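How Does a Light Bulb Make Light?

Flip a switch and a room fills with light. People used candles and oil lamps for a very long time before they could do that.
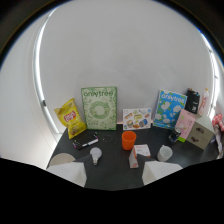
Electricity travels along wires in a loop called a circuit. When the switch is off, there is a gap in the loop and nothing flows. When the switch is on, the gap closes and the electricity can go all the way around, through the bulb and back again.

Old-style bulbs have a very thin wire inside called a filament. It is made of a metal called tungsten. Electricity has a hard time squeezing through such a thin wire, so the wire gets hot enough to glow. It reaches more than 2000 degrees Celsius. Most metals would melt, but tungsten does not. The air is taken out of the glass, or swapped for a different gas, so the wire will not burn up. These bulbs often last for 1000 hours.

Most of the energy in an old-style bulb turns into heat. That is why you should never touch one that has been on.

Newer bulbs use LEDs. An LED is a tiny chip made of 2 layers of special material. When electricity crosses from one layer to the other, light comes out. LEDs waste much less energy and last for years.

Words to know
Circuit: a loop that electricity flows around
Filament: the thin wire inside an old-style bulb
LED: short for light-emitting diode

Written by Bronisława Czerwiński for the Grullham Children's Library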